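Antes de salir de viaje por carretera con el coche cargado conviene dedicar una tarde al garaje. Casi todo se hace con lo que ya hay en casa.

## Neumáticos

Mida la presión en frío, con el coche parado desde la noche anterior. La cifra correcta para coche cargado viene en la etiqueta del marco de la puerta o en la tapa del depósito, y suele ser más alta que la de uso diario. Compruebe también la rueda de repuesto.

Para el dibujo, meta una moneda de un euro en la ranura principal. Si se ve entero el borde dorado, toca cambiar.

## Luces y cristales

- Ponga el coche de cara a la pared y encienda cortas, largas e intermitentes.
- Para las luces de freno, apoye un palo de escoba entre el pedal y el asiento y vaya a mirar detrás.
- Limpie los faros con agua jabonosa y un paño de microfibra. El estropajo raya el plástico.
- Pase un paño con alcohol por la goma de los limpiaparabrisas. Si siguen dejando rayas, compre unos nuevos.

## El maletero

Lo pesado va abajo y pegado al respaldo. En la bandeja trasera no se deja nada suelto, ni siquiera un paraguas. Los objetos pequeños se guardan en un cajón abierto, sujeto con una correa a las argollas. 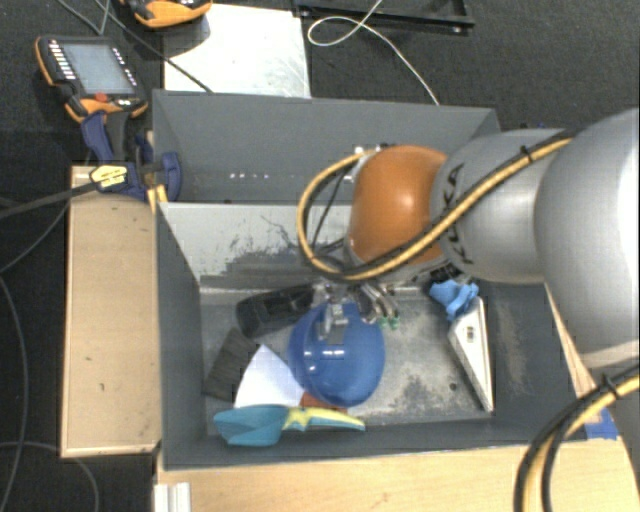 *Cajón gris abierto, sobre una mesa de madera clara.*

Los chalecos reflectantes no van en el maletero: van en la guantera o en el bolsillo de la puerta, al alcance de la mano sin bajar del coche.

## Una lista en la puerta

Birsen Kozan, lectora de esta página, pega en la puerta del garaje una hoja con los kilómetros y la fecha de cada revisión. Su último trayecto de mayo fue de 236 kilómetros, con una parada a los 171 para descansar y volver a tensar la correa de la carga. Las correas ceden un poco en el primer tramo, así que vale la pena repetir ese gesto en cualquier viaje largo.

Guarde la hoja de un año para otro. El líquido de frenos se cambia según el plazo que marque el manual, aunque el coche se haya movido poco.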